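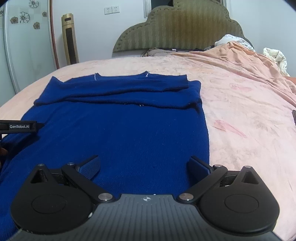 Navy knit sweater, partly folded, on a peach-pink blanket.

The Brosthorpe Quarrel: A Card Game of Disputed History
From Tellow Games

Every town has a founding story, and most towns have a second one that the first lot would prefer you didn't hear. The Brosthorpe Quarrel hands you both and asks you to pick a side before you've read either, as is customary.

Players belong to one of two rival historical societies, each drafting the official account of how Brosthorpe split from neighboring Prorkthorpe. You collect letters, tax rolls and sermons, then argue over what they prove. Footnotes score extra. Reading the whole document before quoting it costs a turn.

What's in the box
100 source cards
37 objection cards, including "Taken Out of Context"
4 society badges
1 rule book, with a rebuttal printed upside down at the back

For 2 to 4 players, teens and up. Works well in history classes, less well at family reunions.

New in this edition: the Lu Papers, a set of diary cards that contradict everything, including each other. We've also fixed the scoring for forged letters, which used to win far too often — a flaw several teachers called realistic.

Replacement cards are free if yours go missing. Please tell us which ones. "The inconvenient ones" is a reply we get a lot, and it slows down the mailroom.

Page updated 4 July 2021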